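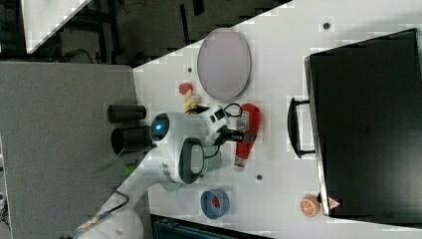 Arm next to the red bottle, suitcase side

vullus_kev
Ok so before the June audit. Do we NEED a rule about how full the table can be? Draft from Eliseo Ayala says 9 items max per setup. Seems random to me. Who picked it

marlo949
Not random. Lozano site went through 2,301 episode logs, cluttered tables got the most stops. Anyway 9 is a ceiling, go lower if you want.

hexbolt
disagree. Clutter is the point, kitchens are messy. Cap the speed near stuff and leave the table alone. What I'd ban is anything touching the cables, look how they loop out past the gripper

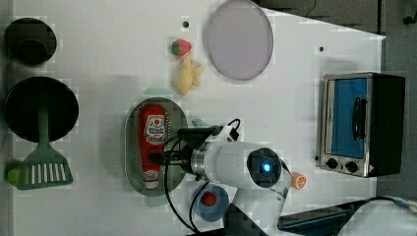 Gripper over the green tray, ketchup bottle in it

marlo949
Speed cap is already in section 2. Hasn't been enough at Griltville.

vullus_kev
Griltville also skips the pre-run check lol. What about cookware, do pots count the same as a toy strawberry?? Draft dosen't say

hexbolt
Shouldn't. Split it: small toys free, anything rigid and big (pans, the toaster oven) gets a fixed spot and a keep-out margin. Log the spot in the sheet. Hulunell does it that way, their sheet is one page

marlo949
I could live with that. Still want a number for the small stuff tho

vullus_kev
fine, will send both versions to Eliseo tonite. Add comments before 4pm tmrw or you get whatever he picks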